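February, late morning – second go at the old Lunby handheld. Aslı Yurt kindly lent me her spare battery, so I could finally leave it running through the whole Dritent demo, and what a lovely little game that still is! Save file loads at slot 13 but not at slot 20, same as before.

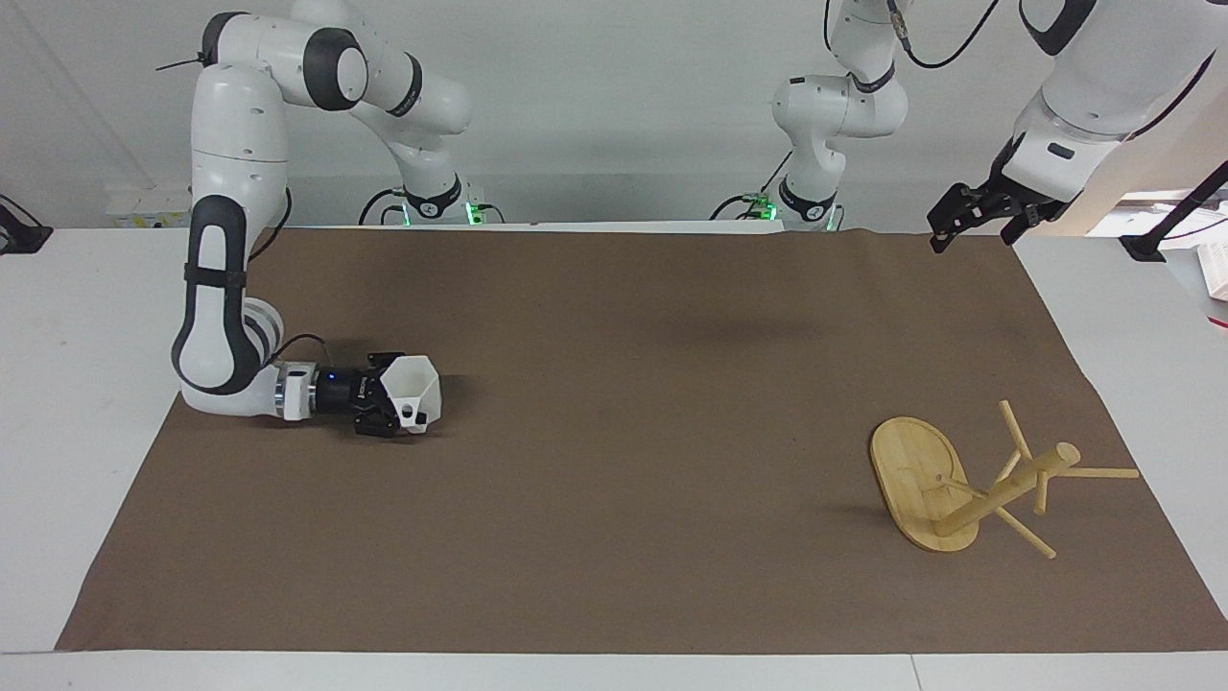
I'd still like to try the Pravari memory card before blaming the console – Aslı thinks hers is in a drawer somewhere, bless her. Left stick drifts a bit too.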